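Titholm, the back room, 4 December 2025

Quick page this one, more when I get a minute. Desk is finally in and mostly sorted. Jouko Harju helped carry it up the stairs and took a bit of paint off the wall doing it, forgiven. Bought second hand from Nieminen's over in Joltunham, 400 plus 5 for the loan of the trolley. Dark wood, came in panels, heavier than it looks. Click the pictures for the bigger size, should work now. 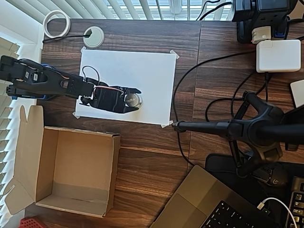 Cables next. Went round and round on where to send them and still not happy, the long run to the wall socket is a pain and the Grideck tray for underneath hasnt turned up yet. Black one goes down through the white grommet at the back for now, white one is just coiled up next to it till I find a home for it. Paper is taped at all four corners so it stays put. Love the grain on this wood, knots and all. Seam between the panels dosn't bother me.

Still to do: shelf above, decent lamp, a chair that isn't from the kitchen. Cardboard to the tip before it takes over the room. Wall paint needs touching up as well (see above, Jouko).

Next lot of pictures when the tray comes, before the end of December hopefully.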